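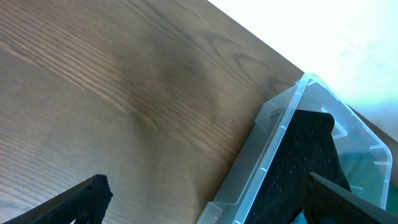

Section 6. Folding and storing the Jokholm table linen

The Jokholm set comes with cloths that are meant to be stored folded in a bin between uses. Cloths stored this way keep their shape and need less ironing. Follow the steps in this section the first time you put the set away and at the end of every season.

Before you start

Wash and dry all cloths as described in Section 5. Check the hems and corners for damp spots. These dry last.

You will need:
A clear table, larger than the cloth once it is folded in half
One plastic storage bin with a lid
A soft dry cloth for wiping the bin
A label and a pen

CAUTION: Do not store a cloth that is still damp. Mildew marks on dark cloth cannot be removed by washing.

6.1 Preparing the table and bin

1. Wipe the table and let it dry. Crumbs and wax residue will transfer to the cloth.
2. Wipe the inside of the bin, including the corners. If the bin is new, wash it with mild soap first and leave it open overnight.
3. Set the bin at one side of the table with its lid off. Leave the rest of the surface free for folding.

Note: On wood tables, lift the bin to move it. Grit caught under the base can scratch the finish.

6.2 Folding

1. Lay the cloth flat with the right side down. Smooth it from the middle toward the edges with the flat of your hand.
2. Fold it in half lengthwise. Match the corners before you match the edges.
3. Fold in half lengthwise again. Large cloths may need a third fold to fit the width of the bin.
4. Fold the short ends to the middle, then close the cloth like a book.
5. Press lightly along the folds. Do not crease them with a fingernail or an iron.

If the cloth slides on a polished table, put a towel under it while you fold.

Black and dark cloths show lint and fold lines more than light ones. Go over both sides with a lint brush before step 2, and fold them a little looser than the others.

6.3 Filling the bin

1. Put the heaviest cloth in first, flat on the base.
2. Add the remaining cloths with the folded edge facing the same way each time. This makes it easier to pull one out later.
3. Stop at least 30 mm below the rim. The lid should close without pressure.
4. Keep dark and light cloths in separate bins. If you have only one bin, put white tissue between them.
5. Write the cloth size and the month on the label and stick it to the short end of the bin.

CAUTION: Do not put scented sachets or cedar blocks directly on the cloth. Oils can leave a stain. Wrap them in tissue and place them in a corner.

6.4 Where to keep it

Choose a dry shelf away from heaters and direct sun. Clear bins let light through, and a cloth left by a window will fade along its top fold. A closet or a covered shelf is suitable. Attics and garages are not recommended.

Do not stack more than two full bins. The lids are not load-bearing.

6.5 Checking during storage

Cloths put away for the winter in October should be taken out once before spring. Shake each one, refold it along different lines, and return it to the bin. Refolding keeps the crease from wearing through.

If a cloth smells stale, hang it indoors for a day with the windows open. If the smell remains, wash it again before storing.

Replacement lids and labels can be ordered from Preditz under part number 500-41. For care of the napkins, see Section 7.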